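The Bag on the Shelf Under the Desk

A season of home organizing begins with one small piece of plastic and the question of where it goes

By Aldana Jara

Every desk has a second desk. The first is the one you bought, measured for and told people was going to change how you worked. The second is whatever flat surface is within arm's reach of it, and that is where your life takes place.

Mine is a shelf. It came from Sidard in May, a low white unit made to tuck beneath a matching white desk, and the leaflet said it would give me "a calm lower level." I have thought about that phrase a good deal. I paid extra for the calm lower level. For 6 weeks it held a printer manual, a hat and a single walking shoe.

I am not a naturally tidy person, but I have written about tidy people for long enough to pick up the accent. I can say "landing zone" with a straight face. So when the magazine asked me to spend 30 days putting one corner of one room in order and to report back without lying, I said yes, and I chose the desk, figuring that a desk can only get so bad.

The first morning went well. I threw out pens. Throwing out pens is the sugar high of home organizing; you feel like a new person by the tenth one, and you have gained as much space as a deck of cards takes up. I wiped the desktop. I coiled a charger and tied it with a strip of cloth from a Florura ribbon kit, bought during an earlier attempt at being someone else.

Then I got down on the floor to deal with the shelf, and met the bags.

Everyone has the bags. They come around cables, curtains, spare screws, shirts, the pillow you regret. They are too good to throw away and too ugly to keep anywhere in particular, so they drift downward until they reach something flat. A crumpled plastic bag is the perfect resident for a low shelf. It weighs nothing and bothers no one, and you can go on not deciding about it for years.
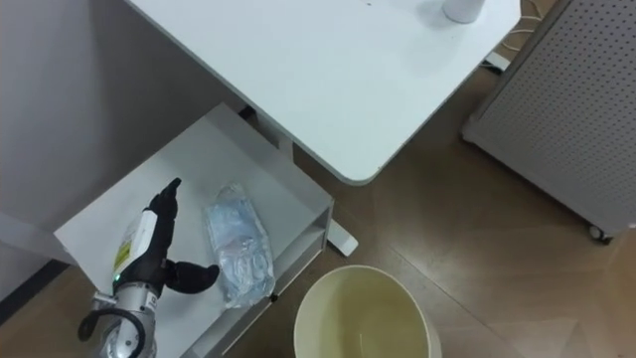 Professional organizers have a rule for this, and the rule is that you touch each thing once. You pick it up, you decide, and it goes to its home or out the door. I like the rule very much. I have followed it maybe twice. What I do is touch a thing, form an opinion about it, and put it back down at a slightly different angle, and I suspect this is how most of the country spends its Saturday mornings.

Orellana, a storage company whose catalog I read in bed the way other people read thrillers, sells a bag for keeping bags in. It hangs on a hook and has a hole at the bottom, so you can pull out one bag at a time like a tissue. I ordered it. It arrived in a bag.

By the second week the shelf had become interesting to me as a piece of furniture, possibly because I had never seen so much of it. It has a raised rim along the edges, a nice touch if you keep marbles and a nuisance if you own a dust cloth. Crumbs go in and do not come out. I tried a paintbrush, then the hose of the vacuum, then a damp sock worn over the hand. The sock won. I recommend it to anyone with a rimmed shelf and an old sock, and I would guess those two groups overlap.

I also bought a set of Grillunex baskets. There were 2 in the set, each too tall by the width of a thumb to slide in under the desk, so they now live in the hall closet and hold other baskets. My advice, if you are doing this at home, is to measure the gap before you shop, and then to measure it again after you have fallen in love with something.

What worked in the end was dull. One shallow tray for paper. One jar for small metal things, which I have agreed with myself never to sort. A bin close enough to the desk that I can drop things into it without standing up, since standing up is where most of my good intentions have been lost. Anything plastic and see-through gets folded flat the minute it's empty and carried to the kitchen, where it becomes the kitchen's problem.

On the last evening I sat at the desk for an hour with nothing underneath it but the tray and the jar. It was very peaceful. Then the doorbell rang, and it was the replacement lid for the jar, sealed in plastic, with a spare.

I have put the spare on the shelf for now.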